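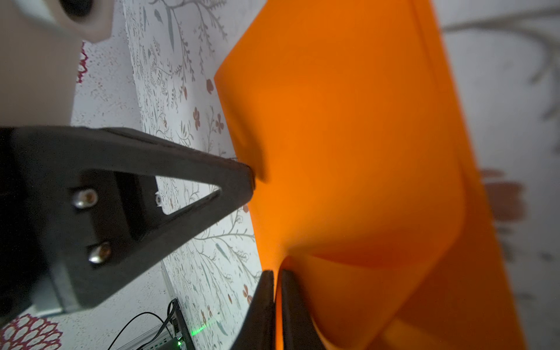

Photo: Dellwood Robotics Club

Clubs > Build and Code > Explainers for ages 9 to 12

How a Robot Learns to Fold

By Thilini Siriwardena
December
3 comments | 10 shares

Folding a sheet of something soft is one of the hardest jobs you can give a robot. The students in the Dellwood club chose it as their project for this school year. This page explains how the work is done, what the parts are called, and why a bendy orange sheet causes so much trouble.

Stiff things and soft things

A wooden block is a rigid object. If you push one side of it, the whole block moves, and it keeps its shape. To describe where a block is, a robot needs only a few numbers: how far left or right, how far forward or back, how high, and which way it is turned.

A bendy sheet is a deformable object. "Deformable" means that its shape can change. If you push one side of it, that side may move while the other side stays where it was. The middle may rise into a hump or drop into a crease. There is no short list of numbers that describes every shape the sheet can take.

You can test this at home with a sheet of paper and a dish towel. Hold each one by a single corner. The paper stays mostly flat. The towel hangs down in folds, and the folds are different every time you pick it up.

The orange sheet falls between the two. It is stiffer than a towel, so it can stand up in a broad curve, but it is soft enough to buckle. When it buckles, a smooth surface suddenly turns into a fold. The club calls this "the pop." Most failed attempts happen at the pop.

What the fingers do

The part of a robot that grabs things is called a gripper. The club's grippers have black fingers that get narrower toward the tip. Look at the finger on the left and you will find a triangle-shaped hole in it. Bridges and cranes use triangles in the same way. A triangle is hard to push out of shape, so a part made with triangles can be light and still strong.

The two round silver heads near the base of that finger are screws. Each screw is checked before a session. A finger that wobbles by a tiny amount at the base will wobble by a larger amount at the tip.

There are two basic ways to move a sheet with fingers.

Pinching. Two fingertips close on the sheet from opposite sides. Friction holds the sheet in place. Friction is the force that resists sliding. If the pinch is too light, the sheet slides out. If it is too hard, the motor strains and the sheet bunches up.

Pressing. A fingertip pushes on one edge or surface without closing on it. This is used to hold part of the sheet still or to guide where it bends.

A good fold usually needs both at once. One place is pinched, and another place is pressed. People do the same thing when they fold a letter. One hand holds the bottom while the other brings the top over.

How the robot is taught

The club does not write a rule for every movement. With a soft sheet there would be too many rules. The students use a method called learning from demonstration, and it has four steps.

Step 1. A student moves the grippers through the whole task. This is one demonstration. The computer saves the positions of the grippers many times each second, along with the pictures from the cameras.

Step 2. The student starts over and does it again. The sheet is placed a little differently each time. If it were always placed in the same spot, the robot would learn that spot and nothing else.

Step 3. A computer program looks for patterns in all the demonstrations. It tries to connect what the camera sees with what the student did next. This step is called training. The finished set of patterns is called a model.

Step 4. The robot tries the task with no student at the controls. The students write down whether it worked and, if it did not, at what point it went wrong.

The club recorded 140 demonstrations before the first training run. Each one took about 40 seconds. Two members of the Zedville club came over to help with the recording, and they were asked to fold in their own way. Small differences between people are useful in training, as long as everyone finishes with the same fold.

Where the camera goes

A camera on the wrist of a robot moves with the gripper. It sees the fingertips up close and the material between them. This is helpful for judging a pinch.

It also has drawbacks. Things very near the lens are blurry, just as your own finger is blurry if you hold it close to your eye. A large sheet can fill most of the view and hide what is behind it. For this reason, many projects use a second camera placed farther away, so the program can compare the two views.

The background matters too. If a wall has flowers and leaves printed on it, the camera records those as well. A program has no way of knowing at the start that a flower on the wall is unimportant. It has to work that out from many demonstrations in which the flowers stay the same and the sheet changes.

Light is another factor. A bright orange surface looks darker inside a crease. A person knows it is still the same color in shadow. A program has to learn this from examples.

What the results looked like

In the first test, the robot was given ten tries. It completed three folds. Four of the failures happened at the pop, when the sheet buckled in a direction the model had rarely met. The other three were slips, where the pinch was too near the edge.

The students then recorded more demonstrations that began with the sheet already buckled. This is called adding hard cases. The second test is planned for after the break, and the results will be compared with the first set. The same number of tries will be used, so that the comparison is fair.

The club will show its work at the Dissanayake Cup, in the section for soft materials. Teams there get one practice run and then a judged run. The judges measure how well the edges line up. They do not give points for speed.

Words to know

Deformable: able to change shape when pushed or pulled.
Demonstration: one complete recording of a task done by a person.
Friction: the force that resists sliding between two surfaces.
Gripper: the part of a robot that holds things.
Model: the set of patterns a program has learned from training.

Try it yourself

You need a sheet of paper, a dish towel and two pairs of kitchen tongs. Use the tongs as grippers, one in each hand. Fold the paper in half, then fold the towel in half. Do not touch either one with your fingers. Next, ask a partner to write down each movement you make as a short instruction, such as "close left" or "lift right." Put the towel back and follow the written list exactly, with your eyes closed. Compare the two folds.

Comments (3)

Valarix: Our team uses a thinner sheet and it slips out all the time. Do you put anything on the fingertips?

Thilini Siriwardena: We did not for the first test. Try pinching farther in from the edge before you change the fingers.

Valarix: OK, we will try it on Sunday.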